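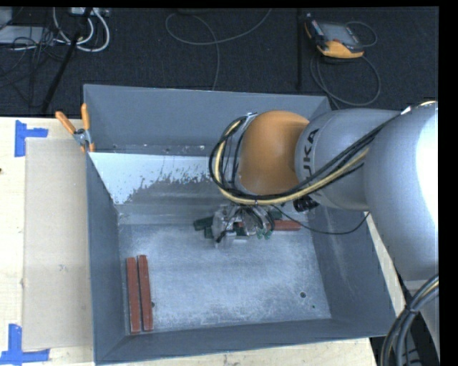 Chapter 7
Open Bins and What They Teach You

What you'll meet in this chapter
Loose storage and ordered storage
Wall angle, depth and reach
Reading the wear on a bin floor
The last few pieces
Key words: tote, nesting, dead corner, working depth, remnant

I learned most of what I know about storage with my arm in a bin up to the shoulder. My first real job was in the stockroom at Feltik, a small company that made wooden building sets and the hardware to go with them, and my whole first week was bins. Nobody handed me a book. I got an apron, a stool, and a wall of open containers with parts in them, and I was told to fill orders. By Friday I had scraped knuckles and some very strong opinions, and quite a few of those opinions are in this chapter (I've thrown out the sillier ones).

So far in this book we've dealt with storage where everything has its own spot: drawers with dividers, pegboards, racks with labels on the front edge. In Chapter 6 we spent a long time on the drawer cabinet, and I hope you did the exercise with the mixed screws, even though everybody hates it. Now we go the other way. An open bin has no spots at all. You drop things in, they land however they land, and the next person has to get them out again. It sounds like giving up, but for a lot of goods it's the best thing you can do! Putting parts away takes almost no time, and you can see from across the room whether you're running low.

The price gets paid at the other end, when you pick. A block lying flat against a wall is much harder to lift than the same block in the open, and if there's a long bar lying across it you have to deal with the bar first. Pieces hide other pieces. Dark pieces on a gray floor hide all by themselves. We'll call all of this loose storage, and the question running through the chapter is when loose is good enough and when you should go back to drawers.

Walls and floors

Take the gray bin that opens the chapter. It's a plain thing, a big metal box with no lid sitting on a pale wooden tabletop, and I'd like you to look at the walls before you look at anything else. The right one leans outward. A leaning wall gives you room to come in at an angle, and that matters more than you'd think once the bin is nearly empty and everything you want is at the bottom. Bins with sloping sides can often be nested too, one inside another, if the shape is the same on all sides. Straight walls hold more in the same shelf space, but they give you what I call dead corners, where small parts settle in and stay until somebody turns the bin over.

Then there's the floor. Look how scuffed it is, all cloudy patches and fine scratches on bare metal. I love a worn floor, I really do. In section 7.3 we'll learn to read one, and I'll try to talk you out of repainting a bin just to make it look nice. Metal against metal leaves one kind of mark, wood leaves another, and a patch where the surface has come away in ragged flakes is worth a closer look before you put anything with a finish on it into that bin. Flakes travel. I once sent out a whole order of white knobs with little gray crumbs stuck to them, and I heard about it.

The bottom of the bin

Frida Dalsgaard ran the stockroom when I was there, and she had a rule that an almost empty bin gets more attention than a full one. I thought this was backward. A full bin has weight and value in it, and an almost empty one has a couple of odd blocks and a bar. But the full bin takes care of itself for a while. The nearly empty one is where you find the wrong part that got tossed in months ago, the chipped one everybody has been pushing aside, the piece that belongs to a set you stopped making. She called those remnants, and I've kept her word for them.

Section 7.4 is all about remnants. We'll follow one stock check from October, when the sheet said there should be 124 short green blocks and the bins gave us 211. Too many parts is a stranger problem than too few, and it took us 2 days to trace. I won't spoil it, but start thinking now about where extra blocks might come from.

Before you read on

Find an open container you use at home - a toy box, a laundry tub, the bowl where the keys go. Empty it onto a towel. Write down what you expected to find and what was at the very bottom, and look at the inside walls and floor for marks. Keep your notes, because you'll need them for the first exercise in 7.2.

If you're working through this book with a group, swap notes before you swap containers. People get shy once somebody has seen their key bowl.

7.1 Loose or ordered?

Let's start with the easy cases. Suppose you have one kind of part, all the same size, tough enough to be dropped, and you use it every day. Put it in an open bin and don't think about it again until the bin runs low.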